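Proveo Press Releases New Devotional Guide for Households That Do Not Sing

FOR RELEASE IN NOVEMBER

Proveo Press has announced the publication of The Evening Table, a devotional guide for families, couples and people living alone. The book was written by Imre Kovács, a retired hospital chaplain who has led small group studies for most of his adult life. It goes on sale in November through church bookstores and directly from the publisher.

The Evening Table is 200 pages long and is arranged around the evening meal. Each reading has a short passage of Scripture, a page of reflection, one question to talk over and a closing prayer that can be read aloud by anyone at the table, including children who have only recently learned to read. Most readings take less time than it takes to clear the dishes.

Kovács began writing the material for families on his chaplaincy rounds. Many of them told him they wanted to pray together at home and did not know how to begin. Some had tried reading straight through the Bible and had stopped somewhere in Leviticus. Others had bought devotionals written for one person to use in private and found that they did not work well when read out loud to a group.

"I kept photocopying the same few pages and handing them out in hallways," Kovács said. "After a while people started asking me for the next page, and I had to go home and write it. A good part of the book was written that way, on weeknights, for somebody I had promised it to."

How the Book Is Arranged

The readings are divided into 14 sections. The first follows the book of Ruth and is meant for households that have never kept a devotional time before. Later sections cover the Psalms of Ascent, the Sermon on the Mount, the letter to the Philippians and the parables in Luke. There is a section for Advent and another for the weeks before Easter. The sections do not have to be read in order, and a household that misses a week can pick up where it left off.

Each section ends with a memory passage. Kovács has kept these short, most of them a verse or two, and the same passage comes back in later readings so that it is not learned once and then forgotten. The full list is printed on a perforated sheet at the back of the book, which can be torn out and kept on the refrigerator or inside a cabinet door.

Bible passages are printed in full with the readings, so families do not need a separate Bible at the table, although the introduction encourages them to have one there. Cross-references are given in the margin for readers who would like to go further on their own. 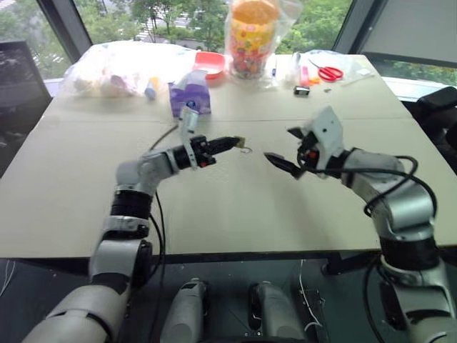
Tested in Homes Before Printing

Before the book went to press, draft readings were used by households in 3 congregations: Damorier Chapel, Oprea Street Church and the Arnard Fellowship. Families kept the drafts for a full season and wrote their notes directly on the pages.

Their comments led to several changes. The discussion questions were cut from a group of several down to one for each reading. Words that younger children stumbled over were replaced where this could be done without changing the sense. The prayers were shortened, and a number of them were rewritten so they would sound natural when spoken by one person living alone.

A couple at the Arnard Fellowship asked for readings that could be used on nights when one parent was away at work. These now make up a short section near the end called "When a Chair Is Empty." It also includes readings for the first weeks after a death in the family, drawn from Kovács's years at the bedside.

"Those pages were the hardest to write and I rewrote them more than any others," he said. "I wanted a tired person to be able to open to them and just read what was there."

For Churches and Small Groups

Proveo Press will also offer a leader's booklet for churches that want to use The Evening Table together. It includes a suggested calendar, a letter to send home with families and outlines for a monthly gathering at which households can share what they have been reading. The booklet is free with any church order and may be copied for use within the congregation.

The first printing is 1,950 copies. A large-print edition is planned for next year, along with a spiral-bound version that will lie flat on a table, which was the most frequent request from the test households.

Churches that order ahead of publication may ask for sample readings from the Ruth and Philippians sections. The samples can be printed in a bulletin or newsletter as long as the title of the book and the author's name appear with them.

About the Author

Imre Kovács served as a hospital chaplain until his retirement and continues to teach an adult Bible class. He has written study notes and prayers for local congregations. The Evening Table is his first book. He is available to speak to church groups, to lead a one-evening workshop on starting devotions at home, and for interviews by telephone or in person.

About Proveo Press

Proveo Press publishes devotional books, Bible study guides and prayer collections for home and church use. Its books are sold in paperback and are written for general readers.

Review copies, sample readings and a photograph of the author are available on request from the Proveo Press publicity desk. Requests should include the name of the publication or congregation and a mailing address. Church orders and questions about the leader's booklet should be sent to the orders desk.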